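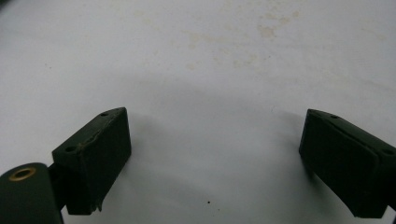
Figure 2. White work surface with faint beige and tan stains.

Section 19. Care of White Work Surfaces

These instructions apply to the matte white surfaces supplied with Wasent tables. Staff at the Plivenstead site should follow them whenever discoloration is found.

1. Clear the area to be cleaned and wipe off dust with a dry cloth.

2. Look over the surface under even lighting. Faint stains with soft edges are easily missed on an off-white finish, and patches may lie close together in one part of the surface. Note their location on the care sheet.

3. Mix 2 capfuls of mild dish soap into 200 ml of warm water. Dampen a soft white cloth and wring it out well.

4. Wipe from the outer edge of each patch toward its center, using light pressure.

5. Go over the area again with a cloth dampened in clean water. Dry it at once.

6. Allow the surface to air dry completely before checking the result. If a mark is still visible, repeat steps 3 to 5 one time only.

Caution: Do not use scouring powder, steel wool, or bleach. These may leave shiny spots on a matte finish.

Note: Dried liquid marks and general wear can look alike. A patch that does not lighten after the second cleaning should be recorded as wear and left alone.

Completed care sheets are to be sent to Pavithra Kamath. Requests for a replacement top must be approved by Sudheer Shenoy before an order is placed.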